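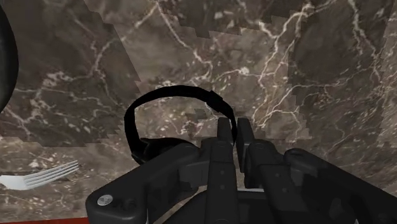

Simulator view from behind the gripper: headphones, fork, dark marble worktop.

Malside Tabletop Practice Station
Open day and hands-on demonstration, Dultwood workshop

Item number: 578
Sold as: complete station, or simulator only
Next open day: May, date to be confirmed

We opened the Dultwood workshop on Friday, March 15, 2024, and let people drive the Malside station for themselves for a whole afternoon. I've been writing up equipment for this page for a good while now, and I can't remember a product that got so many people to put their coffee down and ask for a second turn! Most of what follows comes out of that day, including a few things we have since changed on the station.

What it does
The Malside is a practice station for picking up and moving everyday objects with a two-finger gripper. You work in a simulated kitchen or office, looking out over the gripper at the worktop, and you steer with a hand controller that moves the gripper the way your own hand moves. Every attempt is saved, so you can play it back, compare it with the one before, or pass it along to whoever is training the software that will do the job later on.

The simulator runs by itself on an ordinary desktop computer with a decent graphics card. If you buy the complete station you also get the bench, the controller stand and the display arm, all bolted together and tested before they leave Dultwood.

What people tried
We started everyone on the marble worktop with the headphones. They are a wonderful first object (and a humbling one). The headband is an open arch, so there is a lot of empty space to close your fingers on by mistake, and the ear cups are wide and rounded. Several visitors went straight for a cup, and others lined up on the band. Both are fair choices, and it was great fun to hear people argue about it while they waited in line.

The fork is a different sort of problem. It lies flat, it's thin, and you have to come down very low before there is anything to hold. We suggest leaving it until you have a feel for the height of the fingertips. One group skipped our advice, went for the fork first and had a fine time anyway.

The marble itself got plenty of comments. It is one of the busiest surfaces in the set, dark brown with white and cream veins running all over it, and we like it for exactly that. Black headphones on brown stone ask more of your eyes, and of any vision software, than the same headphones on a plain white table. If you look closely you'll see that the pattern has blocky, stepped seams where one patch of stone meets another. A smoother version of the surface is on our list for the next release.

What's in the box
Simulator license for one computer
Hand controller with stand
Bench and display arm (complete station only)
Object library with 901 household and office items
41 worktop surfaces, including the dark marble
Printed quick start sheet
Power supply and cables

Setting up
Plan on a space big enough for the bench and a person standing comfortably in front of it. Plug in the controller before starting the software, choose a worktop, then choose your objects or let the program scatter them for you. The controller needs a short calibration the first time: hold it level, press the side button, and move it slowly to each corner of the bench. You can change the speed of the gripper at any point from the settings menu. Beginners on the open day were much happier at the slow setting, and so was I.

Changes since the open day
The reset button now sits on the controller as well as on the screen. People kept reaching for it there, so we moved it.
The fingertip shadow can be made darker, which helps a lot in judging height.
Playback can be slowed down to a quarter of normal speed.

Works with
The Hellström foot pedal, if you like to open and close the gripper with your foot. The Skisley bench riser, for seated use. Both are listed separately.

Coming to the next one
The May open day will have 4 stations running side by side, so the wait should be shorter. There's no charge and you don't need any experience. Groups are welcome, and so are children who can reach the controller. Send a note through the contact form with the item number in the subject line and we'll write back once the date is set. If you have a household object you'd love to see in the library, mention it in your note.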